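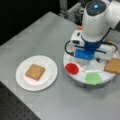

April, late evening

Well, the toast is starting to feel like family. I spent the whole day at the table with the arm again, and Bogdan Tokarz kept me company for most of it, which made the hours go by a good deal faster than they did last time.

We're up to 578 recorded runs for the breakfast task now, and 229 of those are ones I'd be happy to hand over to Drutness for training. The rest have something wrong with them, mostly my own hesitating. I get the gripper over the tray and then I dither, and Damian Domański says the model will learn to dither right along with me - he's very kind about it, but he does say it. So this afternoon I tried to decide where I was going before I moved at all, and I got 24 good ones nearly in a row before supper (I was so pleased I called Mama to tell her, and she asked what on earth the toast was for).

Bogdan wants more variety in how the slices start out. He'd like them turned this way and that on the plate, and some of them hanging over the rim of the tray, and the red and the green swapped around every seven runs so the thing doesn't get too comfortable. I think he's right, though it does mean a lot of getting up and down, and my knees had opinions by four o'clock.

Kaczorowski sent a nice note about the labels. I still have to fix the ones where I typed "plate" and meant "tray" - I'll do that in the morning with my coffee, before Bogdan gets in.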